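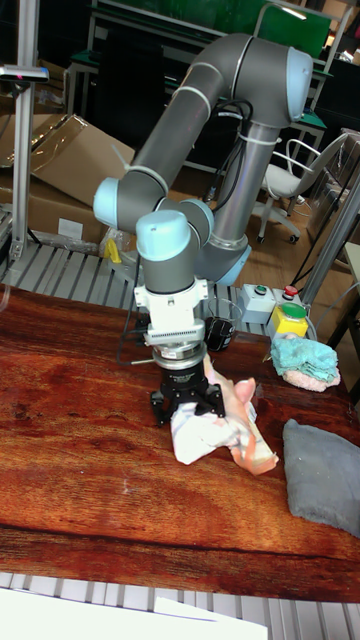
Never iron a tea towel you plan to actually use, according to the voice behind me in the queue at the front door, and then somebody else chimed in that her whole family irons theirs, hankies too, and we were off. I hadn't even got my sticker yet! If you've ever wondered what sort of person turns up to an open day at a household linen works, it's the sort with strong opinions on tea towels, and I'm afraid I fitted right in.

The place is called Lengyel and it's out past the roundabout at Drundura, in one of those long low buildings you drive by for years without looking at. They make and finish towels, face cloths, cushion pads and a bit of bed linen, mostly for motels and holiday units, and they open the doors to the public once a year in July. It was freezing. I wore two jumpers and regretted one of them as soon as we got near the dryers.

Tours went off in groups of 24 and ours was the 11 o'clock. We started in the yarn store (big cones of cotton stacked up to the ceiling, all in cardboard, a lovely dry smell like a new book) and then went through to the looms. You get earplugs for that. I can't tell you much of what was said in there, but I did stand and watch a stripe creeping along the edge of a bath sheet for so long that I lost my group and had to trot to catch them up.

The finishing room was my favourite by a mile. It's quieter, the light's good, and it's all about cloth once it's off the loom and has to become a thing you'd put in a cupboard. I fell for the table, to be truthful. A glossy reddish-brown top with dark streaks running along the grain and lighter orange bands between them, like something out of my nan's good dining room, and there it is with towels all over it. A folded teal cloth was sitting on a fuzzy pink towel towards the back, and I would have taken the pair home then and there. Teal on pink! I'd never have put them together and now I want the whole bathroom done.

There was a crumpled white and pale pink one too, with a faint orangey-pink stripe at the edge, and I spent a fair while on that stripe. Our guide said the edge is the first thing they look at with any cloth, before the pile, before the colour. If the edge is wandering the fold will wander as well, and you'll never get a stack to sit straight. I went home and checked my own linen cupboard and, well, let's just say mine wander.

We got a go at folding ourselves – long sides in first, then thirds, smooth it with the flat of your hand and don't tug. I tug. I've always tugged. My first one came out shaped like a pasty. The trick for a soft thin cloth is to find a corner and work away from it, and for a thick towel it's nearly the opposite, you get the middle flat and let the corners look after themselves. I got better by the third go, though the little kid next to me was miles ahead and knew it.

I asked about the cushions as well, because a grey padded one had caught my eye (slightly wrinkly, the soft kind you could nod off on). They do the pads in a few thicknesses and the advice was to wash the cover more often than you think and the pad less often than you think. So I've been doing that backwards as well.

Lunch was a van from Vilano parked by the loading dock. Pumpkin soup, a cheese toastie, decent coffee, and a queue that went right around the bins, so go early. There are only 2 picnic tables and they fill up. If you're coming by bus, it's the Gastton line and then a walk of 300 metres along a road with no footpath, which I wouldn't fancy with a pram.

The seconds shop is open until three. Most of what's in there has a pulled loop or a colour that didn't quite match, and you'd have to go looking for it. I came away with four face cloths, a bath mat, and a hand towel in a mustard I'm still not sure about. No teal left, sadly. I did ask at the counter and they said to try again in spring, so I've put a note on the fridge.

Tours are free but you do need to book, and wear flat shoes, the floor in the dye area has grates.

Recent posts
Soup weather and a slow drive to Gastton
The button tin, sorted at last
Drundura market: what was good and what wasn't
How I wash wool blankets in the bath
A rainy afternoon at the Vilano bakehouse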